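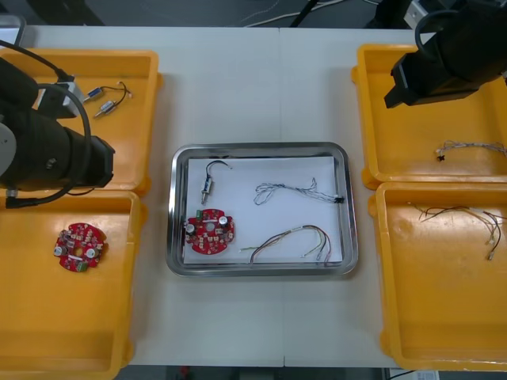
So you want to add your own song to an old movie clip and put it up where folks can watch it. I've been doing this with my bandmate Yutong Du since July, and we've got it down to something you can finish in an evening. Before you touch any video, get your clips sorted, and I mean really sorted. Do that with your folders. One for movie clips, one for audio, one for the stuff you haven't decided on yet (mine is always the fullest).

Step 1: Pick your footage
Look for public domain films with lots of movement. Dancing is great, trains are great, people running for trains are even better! Our last video, for a song called "Plukov," used 12 short clips from one old travel reel. Check the rights on the page where you download it, every single time.

Step 2: Find the beat
Load your song first and play it all the way through with your hands off the mouse. Then play it again and tap the marker key on every snare hit. I ended up with 351 markers on "Plukov" and felt a little silly, but I used most of them.

Step 3: Lay it down loose
Drop the clips in without trimming. Slide them around until something clicks. Yutong likes to start with the chorus and work out both ways. I start at the beginning and get stuck at 51 seconds, so try her way.

Step 4: Trim to the markers
Cut on the beat for the fast parts and let the slow parts breathe. If a clip feels too short, slow it down a touch before you go hunting for another one.

Step 5: Export and upload
Save a full quality copy for yourself, then a smaller one for the web. Put the film's title in the description, along with your band name and a link to the record. Ours goes to the Heneo page, where the new EP is up now, and "Clania" is the next song getting a video. We've already got a skating reel picked out for it.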